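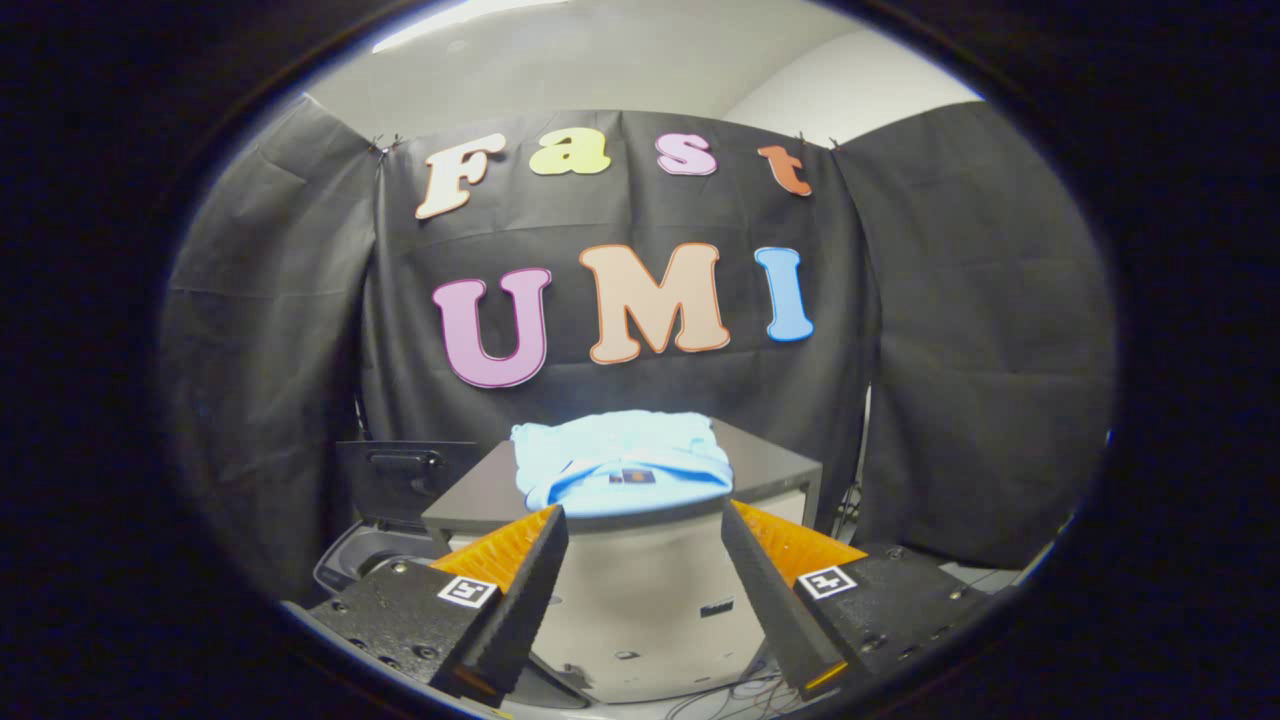 Rivadeneira Community Sing: Your Questions

Do I need to audition?
No! If you can hum along to the radio, you can sing with us. Delia Huenchumán leads the warm-ups and places everyone by ear on the first evening, and you're free to switch parts later.

I can't read music. Is that a problem?
Plenty of our singers can't. We teach by call and repeat, and Domingo Navarrete records a practice track for every part, so you can sing in the car all week (we all do it).

What does it cost?
$35 for the season, or $29 if you sang with us last time. That covers your songbook.

What are we singing this season?
Folk songs, two rounds, a gorgeous old lullaby and one very loud sea shanty. The altos get the tune in the shanty and they are thrilled.

Can I bring my kids?
Ages ten and up are welcome with a grown-up who's singing too.

Where do I park?
Use the Kevent lot behind the hall. The gate code is in your welcome email.

Is there a concert?
Yes, in July! The hall seats 200, and each singer gets two free tickets. Extra tickets go on sale at the front desk a month before.

What if I miss a rehearsal?
Come back the next week and stand beside someone confident.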